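The woman who reads other people's paperwork

She has spent 13 years sorting out the papers of the living, the dead and the merely disorganised. She would like you to stop keeping manuals. 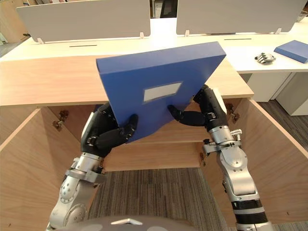 A blue file box with a space for a label.

"The label is always blank," she says, pouring tea in the back office in Bevstead where she runs her one-woman business, Rovel. "People buy the box, they feel wonderful, and that's the filing done for the year."

She asked not to be named, on the grounds that several of her clients believe they are her only client. Most are over 60. A few are in their twenties and have inherited a house full of envelopes. She charges by the hour and brings her own stapler remover, having been let down by other people's.

Her worst job was a bungalow with 61 carrier bags of post, none of it opened. It took nine weeks. Somewhere in the fifth bag was a cheque for a decent sum, six years out of date. "He asked me to put it back where I'd found it," she says. "So I did. He was paying."

What should people keep, then? Less than they think. Birth certificates, wills, deeds, anything to do with a pension. Tax papers for as long as the tax office might want them. Guarantees can go when the thing they guarantee has gone, though she rarely manages to win that one. "I've had tears over the booklet for a toaster. The toaster went to the tip in the nineties."

She is kinder about letters. One family, the Đoàn household, kept every note their children had left on the kitchen table, most of them about being out of milk, and she didn't throw away a single one. She put them in date order, as far as anyone could tell, and charged for the afternoon.

January is her busy season. People ring up full of resolve, and by the second visit they have remembered an appointment elsewhere. She doesn't mind. Half of them ring again in spring, usually after a letter in red ink.

And her own papers? She looks at the window for a while. There is, it emerges, a drawer. She bought a set of dividers for it from Adis, the stationer's on the corner – five colours, very smart – and they are in the drawer too, still in their wrapping, underneath the gas bill.

"I know exactly where everything is," she says, which is what her clients tell her, usually from behind a pile.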